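Rondero to Open Its Zukel Street Shop for Robot Assembly Day

Visitors can watch two-armed robots put together planetary gear sets in May

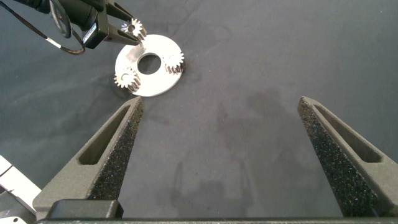
What visitors will see

Rondero, a maker of small gearboxes for conveyors and packaging lines, will hold an open day at its Zukel Street shop on a Wednesday in May. Doors open at 9 a.m. and the last tour leaves at 3 p.m. Admission is free.

The main demonstration is the assembly of a planetary gear set by a robot with two arms. One gripper picks up a small spur gear, carries it over to a round metal carrier plate and lowers it onto its post. The work is done on a plain dark cloth, and the plate is not clamped down. The demonstration will run every 16 minutes through the day, with a short talk before each run and time for questions after it.

Staff will explain how the robot is taught the job, what happens when a gear does not seat on the first try, and how the cell is stopped and restarted. Visitors are welcome to handle a finished gear set and to try putting one together by hand at a bench next to the cell.

About the project

The assembly cell was developed with Tamayo, which wrote the control software, and Wolter, which supplies the carrier plates. Work on it began in a corner of the Rondero shop and has since moved to its own room. The company has put together 1377 gear sets in trials with the cell. It is not yet used for customer orders. Rondero plans to move one product line over to it once the trials are finished.

Small gear sets are still built by hand at the shop. The people who build them now helped choose the order of the steps and will be on the floor during the open day to talk about both methods.

Registration and directions

Tours are limited to 58 people each. Registration is open on the Rondero website, and walk-ins will be taken if there is space. School and college groups should register as a group and list the number of students.

Closed-toe shoes are required on the shop floor. Safety glasses will be handed out at the door. Parking is available behind the building, and the entrance is on the Zukel Street side.

About Rondero

Rondero designs and builds small gearboxes in a 3000-square-foot shop. It also repairs and rebuilds older units.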